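Still not buying the refill pouch thing. Thread.

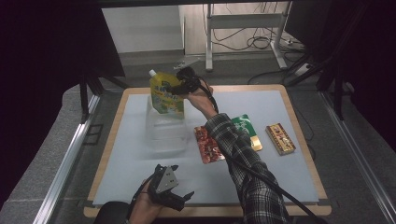 Dureto
@dureto
September 23, 2024

Every brand wants me to feel good about pouches now. Less plastic than a bottle, they say. Less than which bottle?

2/ The Randero leaflet claims 29 percent less packaging. By weight, by volume, per serving? It doesn't say. I emailed in August and got a coupon back.

3/ And where does the empty one go? My town won't take pouches at the curb. The closest drop-off is nearly 10 miles away. I'm not driving 10 miles for a squashed pouch.

4/ People keep telling me the spout cap is recyclable. Fine, has anyone seen a sorting plant that catches something that small? Send me a link and I'll read it.

5/ Meanwhile the jar of applesauce costs less per ounce at my store. Check your shelf tags.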